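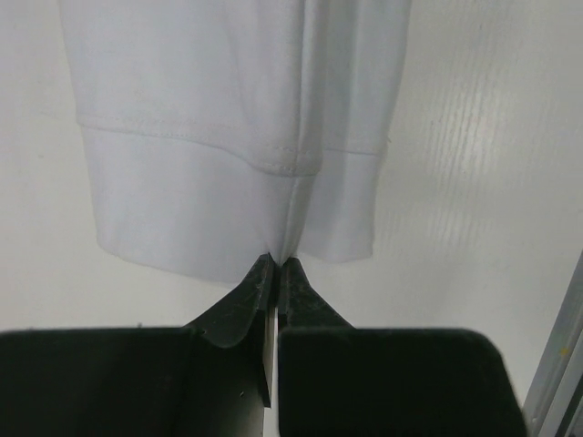 Cirilo Bautista reckons cold water and patience will fix nearly any white cotton, but I've had two goes now and my trackies still look like old dishwater.

Cirilo posted that in the bleach thread and I didn't want to hijack it, so I'm starting a new one. I've got a small pile of white and off-white knits (two sweatshirts, trackpants, a few tees) that have slowly gone a sort of greyish blue. No stains as such. They just look tired, and the cuffs are the worst of the lot. I love these clothes and I'd really like to keep them going!

What I've done so far: a cold soak overnight, then a cold wash with the liquid I always use. Did that twice. The water came out cloudy both times, which I found very exciting, but once everything was dry I couldn't see much difference.

The machine is a front loader, a Bendeo, 10 years old. We moved to Coltwood last spring and the water here is much harder than we were used to. Could that be it? Also, is there a way to stop the cuffs going baggy? One of the sweatshirts has a ribbed band that used to sit snug and now it just flops over my hand.

Posted by marnie_in_coltwood, Sep 15, 2024
14 people found this useful

Dellwyn P.

Oh I love this topic. I spent most of last winter bringing back a box of my nan's pillowcases and I've become a complete laundry bore, so settle in.

Hard water is very likely your trouble. The minerals grab hold of the detergent and the two of them settle in the fabric together, along with body oils and whatever dye has come off your other clothes. Cold water on its own won't shift that. It's lovely for blood and for anything with wool in it, but built-up gunk needs warmth.

Here's how I do it. Fill the laundry tub with the hottest water the care label allows. For cotton knits that's often 40 degrees, sometimes 60, but do check, especially if there's elastane in the cuffs. Stir in a scoop of oxygen bleach powder (sodium percarbonate, the plain stuff, nothing with chlorine in it) and half a scoop of washing soda. Make sure it's all dissolved before anything goes in or you'll get gritty patches. Push the clothes under and leave them six hours. I put a dinner plate on top because sweatshirts float like you wouldn't believe.

Then wash as normal with a powder. I know everyone has gone over to liquids, but most powders have bleach in them and liquids mostly don't, and for whites it makes a huge difference. Use a bit more than the box says for soft water — there's usually a hard water line on the scoop that people skip past. Run an extra rinse.

Dry them outside if you can. Sun is the best whitener going and it's free! Mine go out inside out for the first hour and then I flip them.

Please leave the washing soda out if there's any wool or silk in the mix. It's quite alkaline and it'll ruin them. I did this to a cardigan and I'm still sad.

On the bluish look: some detergents have a blueing agent or brighteners in them, and if they aren't rinsing out properly you can end up with a cool cast on white fabric. Two hot soaks took it right out of the pillowcases. The first one took out most of it and the second got the seams, where it hangs on longest. Don't judge it wet, either. Wet white cotton looks grey no matter what you've done to it.

23 people found this useful

Trev_B

Just buy new ones. Marchetti had white trackies on sale last week.

(Or use vinegar, my sister swears by it. Not sure how much.)

Sindska Mending

Please don't buy new ones! Dellwyn has the whitening covered so I'll do the cuffs, which are my favourite bit.

First work out what sort of cuff you've got. If it's true rib knit, with little up and down ridges you can feel, it often comes back with heat. Dip just the cuff in hot water, squeeze it out in a towel, push it together with your fingers so the ribs close up, and let it dry flat. You can hover a steam iron over it too, but don't press down or you'll flatten the ribs for good. Same warning as above about elastane, go easy on the temperature.

If it's a smooth band with no ridges, it's probably the same fabric as the sleeve, or there's elastic hidden inside. Elastic that has gone is gone. The good news is it's a very doable fix. Unpick four centimetres of the seam on the inside, pull the old elastic out, thread new stuff through with a safety pin, sew the ends together, and close the gap by hand. First time will take you an evening. By the third you'll be doing it in front of the telly.

For rib that won't bounce back, you can replace the whole band. Cut the new rib shorter than the opening — I go with three quarters of the measurement — then pin it in four places and stretch it as you sew so it meets the sleeve evenly. Use a ballpoint needle and a narrow zigzag, since a straight stitch will pop the first time you shove your sleeves up. I've done up to 102 pairs of cuffs in a year, mostly school jumpers, and I still get a kick out of that first snug one.

Whiten first and mend second, by the way. New white rib next to a greyed sleeve looks dreadful, and you can't match the colour until you know where the old fabric is going to end up.

And Trev, vinegar goes in the rinse. Never in with the bleach, please.

Reply from marnie_in_coltwood

You're all wonderful, thank you! Found the hard water line on the scoop and felt a bit silly. One sweatshirt is in the tub right now under a casserole lid. The cuff on the floppy one is definitely ribbed so I'll try the hot dip once it's had its soak. Does it matter if the new rib is a slightly different weight, if it comes to that?

Sindska Mending

A bit heavier is fine, lighter will go baggy again sooner. Take the sweatshirt with you to the shop and give both a good stretch side by side.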